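Laying Out the Trostby Kit: What We Learned About Small Parts
Design for Assembly, term project
Jasper Vermeulen and Jeanine Postma
Supervisor: Lieven Van Wijk
30 December 2019

1. What we set out to do

The Trostby is a teaching kit from our department's workshop. Put together, it is a little crank mechanism that turns a disc. Taken apart, it is a reliable way to lose an afternoon. Our assignment was to improve the assembly without changing any of the parts, and that left us the table, the instructions and the order of work.

We chose the table. The instructions were written in August by Garnet MacLeod, who grades this report, and we consider them excellent.

2. The old way

The kit comes in a bag. The usual first step is to tip the bag out, and the usual second step is to crawl under the table. We watched 16 first-year students build the kit from the bag and wrote down how long they went before placing the first part correctly. Most of that time went to picking up a peg, looking at it, putting it down and picking up the same peg again.

Two students finished with a part left over. One of them, Roel Prins, argued that it was a spare. It was not a spare.

3. The layout

We tried three arrangements. Sorting by size looked lovely and helped very little, as small things that belong to big things ended up on the other side of the board. Sorting by order of use worked well until somebody made a mistake, and then it was a bag again, only flatter. The third arrangement puts parts near the parts they belong with, and we kept it.

Everything goes on one white board, and the board goes on a black mat with a raised diamond pattern. We had first used the bare table, where the board slid whenever an elbow came near it. The round disc goes at the top center. The small upright pieces share a small rectangular plate on the left, where they can be picked up from above without knocking over the neighbors, and the square base plate goes below them. The raised panel goes on the upper right, with the four elongated pieces in a row at the lower right.
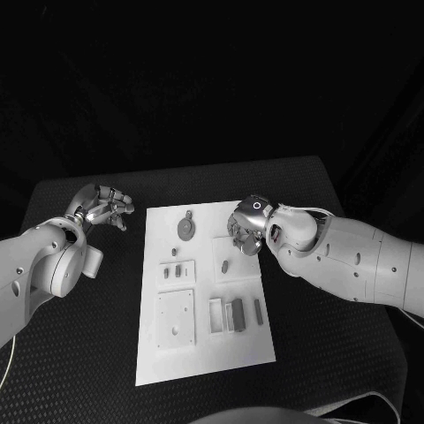 4. Results

With the new layout, the average time to the first correct part dropped by 27 seconds. Total build time improved by almost 2 minutes, although one group stopped in the middle to discuss lunch and we did not know how to correct for this.

Gray parts on a white board are easy to find. White plates on a white board are less so, and we should have thought of that before painting it. Jeanine wishes it noted that she did think of it.

5. If we did it again

We would draw outlines on the board so a missing part leaves an obvious gap. We would also test with people who had never seen the kit, instead of people who had watched their friends suffer through it.

The board is on the shelf next to the Clernitz kits. Please put it back flat.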